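Notebook entry, 22/08/2025
Bench reorganization, Vukach teaching laboratory
Entered by: Elba Ojeda
Read and initialed by: Damián Barrientos

Purpose of the entry. To record the revised arrangement of the large brown table and the order in which glassware and racks are to be set out on it. The former arrangement, adopted in January, placed the racks along the near side. It was found unsuitable for shared work, as anyone reaching for a beaker had to pass a sleeve over the open tubes.

Arrangement adopted. Glassware and racks are kept to the far half of the table. The near half is left for notebooks and for whatever work is in progress. Racks go to the left and beakers to the right, with the smallest beaker placed first. Renata Daza proposed the reverse order, on the grounds that most of the group is right-handed. Her order was tried for one morning and set aside, because it brought the racks too close to the sink.

Racks. The white plastic racks are to be used for clean tubes only. The wire racks remain in the drying cupboard and are not to be brought to the table. One plastic rack was withdrawn after the last inventory on account of a cracked foot; it has been labeled and placed on the lower shelf until a decision is made about repair. The latticed sides collect dust and should be rinsed under running water, then left to drain upside down on a folded towel. A bottle brush has been tried on the holes and is not recommended – it leaves bristles behind.

Beakers. Clear glass only. Any beaker with a chip at the lip is to be removed from use and entered in the breakage sheet, even where the chip is small. The Stendetti order included 19 small beakers, of which three arrived chipped. Ayten Çetinkaya has written to the supplier. The 500 mL beakers are stored separately under the window and do not form part of the daily layout.

Table surface. The matte finish marks easily when hot glass is put down directly. Cork mats are in the second drawer. The surface is to be wiped with a damp cloth at the close of each session, working from the far side toward the near side. The Sturkinness cleaner leaves a film and has been discontinued; plain water with a little dish soap is sufficient. The remaining bottle may be used for the floor.

Labels. Shelf labels have been reprinted in larger type. Cupboard 7 still carries the old one, which lists funnels. The funnels have been moved to the Mladenović cabinet, next to the wash bottles. Iara Zúñiga will replace the label when the printer has tape again.

Matters outstanding.
Decision on the cracked rack (Barrientos).
Reply concerning the chipped beakers (Çetinkaya).
New drawer liners, size to be confirmed against the old ones before ordering.
Stoppers: two sizes are at present mixed in one tray and should be separated before the tray is returned to the shelf.

Note added after discussion with Renata Daza: racks are to be lifted by the ends and set down level. Tubes are loaded after the rack is in its place on the table, and the beakers are put out last.

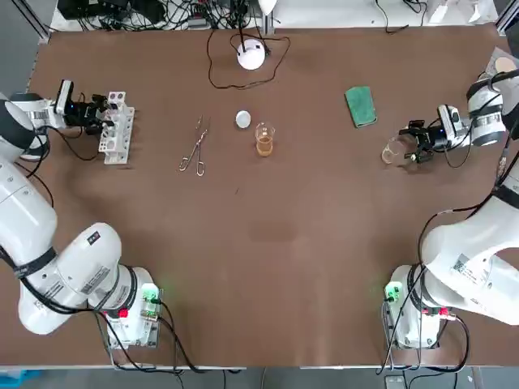

The same order applies in reverse when the table is cleared, with the beakers returned to their shelf before the racks are moved. Any change to the layout should be entered on the facing page and initialed.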